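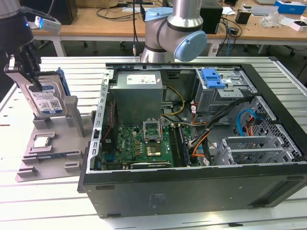 Drive held over the fixture plate, case on its side with the panel off.

Penness Shared Workshop
Bench safety checklist: two-arm PC build cell
Inspected in July by Areti Economou, with Ibsa Derese and Yabsira Araya
Project name on the bench booking sheet: Huria

Hello all. I have used the usual bench form and then, as usual, written far too much in the comments. Please do read them before your next session, even if your line says OK, as a few of them have a small request tucked inside. Marks are OK, Fix (carry on, but sort it by the date on the board) and Stop (no powered movement until it is done). I am pleased to say there was only one Stop this time, and Ibsa had it put right before I had finished my tea.

1. Worktable and mounting

1.1 Table level and not rocking: OK
Solid as you like. I leaned on every corner and Ibsa leaned on the ones I had already leaned on.

1.2 Both arm bases bolted down, bolts marked with paint pen: OK
The paint lines all still meet. If you ever take a base off to move it, please wipe the old line away before drawing the new one. We had two lines on one bolt in the spring and spent a silly amount of time working out which was the real one.

1.3 Computer case held so it cannot slide: Fix
The case rests on its side on the slatted table and the weight does most of the work, but a gripper pushing a memory stick home can shove harder than you would think. Yabsira has some low stops that fit the grooves in the table top. Two along the side facing the arm that does the pushing, please, and snug up against the case.

1.4 Fixture plate fixed down: OK
No play that I could feel. The slots and posts are clean and there are no burrs left from the last lot of changes. The tall bracket is a good addition, I think, though do keep an eye on how near the gripper comes to it on the way down with a drive.

2. Stop buttons and power

2.1 Stop button reachable from the operator's side: OK
Pressed it with both arms moving slowly. Both halted.

2.2 Second stop button reachable from behind: Stop, now cleared
The cable had been unplugged and coiled up on the floor. Ibsa thinks it came out when the floor was swept. It is back in, tested twice, and he has put a clip over the plug. I do not mind who did it at all, but please, everybody, press both buttons at the start of a session and not only the one nearest to you.

2.3 Computer under work has no mains lead attached: OK
Checked at the power supply end. I know it is tempting to leave the lead in so that you can do a quick boot test between runs. Please don't. The lead lives on the hook by the door and comes off the hook only when the arms are parked.

2.4 Arm supply limited to the agreed setting: OK

3. Grippers and speed

3.1 Gripper fingers secure, no cracked pads: OK
The pads have a bit of shine on them. Mercedes Escobar says there are spares in the Woldegiorgis tin on the top shelf (the dented one, not the one with the screws in).

3.2 Grip force suits the part: Fix
The hard drive is held at its end and stays upright nicely, so I have no complaint there. My worry is that the same force setting is being carried over to everything else. A drive is a sturdy lump of metal. A memory stick isn't, and a processor certainly isn't. Please save a separate setting for each part and write them on the card, and then I shall stop fussing.

3.3 Camera module tight on the wrist: OK
I tried to wiggle it and couldn't. Tolera Mekonnen asked me to check that its cable has enough slack with the wrist turned fully round, and it has, with a little to spare.

3.4 Speed limit on while anyone is within reach: OK
The log in Statusora shows the slow limit was on for all 386 moves in the last block of sessions. Well done, that is lovely to see. The total since the build began is now 642, and Yabsira has promised cake at 1000.

3.5 Arms cannot meet over the case: OK, with a comment
The no-go zone works and I watched each arm wait for the other. It was drawn with the bare grippers in mind, though, and a drive sticks out a fair way. Please redo the zone with a drive in the fingers. I haven't marked it Fix as the present margin is enough, but I would sleep better.

4. Inside the case

4.1 Loose cables kept out of the working area: Fix
I do understand that an open computer is a tangle by nature. Even so, the thick black bundle runs diagonally right across the inside, with the yellow and black one curving in from the power supply, and either could be hooked by a finger on its way to the board. A couple of soft ties would do. The SATA cables looping on the drive side want the same kindness. Soft ties only, please, so that they can come off again without anyone going in with snips.

4.2 Processor socket: OK, with a comment
With the lever and load plate open and the socket empty, there is nothing at all between the contacts and a dropped screw. Fine while you are working. If you go off for lunch, put the plastic cover on.

4.3 Sharp edges: Fix
The perforated metal by the slot covers is the culprit, and I have the scratch to prove it. A strip of edging tape, or gloves when reaching in on that side.

4.4 Drive fitted to its rail before picking: OK
The blue rail sits properly along the drive. Do press it on by hand and give it a tug before it goes into the fixture.

5. Static and small parts

5.1 Wrist strap available and tested: OK
Ibsa's strap passed. Mine didn't, so I borrowed his.

5.2 Processor and memory returned to the fixture or a bag at the end: Fix
The processor has a proper slot, so there is no excuse for it. The memory stick was lying flat near the front edge of the plate, and that is just where a sleeve would catch it. Could somebody cut it a slot of its own further back?

6. Area round the bench

6.1 Floor clear, chairs pushed in: OK
Chairs on casters do wander, so push them right under the desk.

6.2 Desk behind the arms tidy: Fix
Black cables all over it, I'm afraid, along with boxes and a clear plastic bag near the edge. It is a nice big desk and I know it fills up by itself. Cables into the crate, bag into the drawer, and please leave the part nearest the arms bare.

6.3 Battery level of the room's smoke alarm: OK
Reads 100 per cent on the tester. New cell fitted by Mercedes.

Result: cell may be used. Fix items to be initialled on the board by whoever does them, and don't be shy about doing one that isn't yours. I shall come round again when the no-go zone has been redrawn, and Yabsira has offered to run the drive pick slowly for me with the new stops in place. If you would like to sit in, mornings before ten are quietest.

Signed: A. Economou
Seen by: I. Derese, Y. Araya
Copy to: T. Mekonnen, M. Escobar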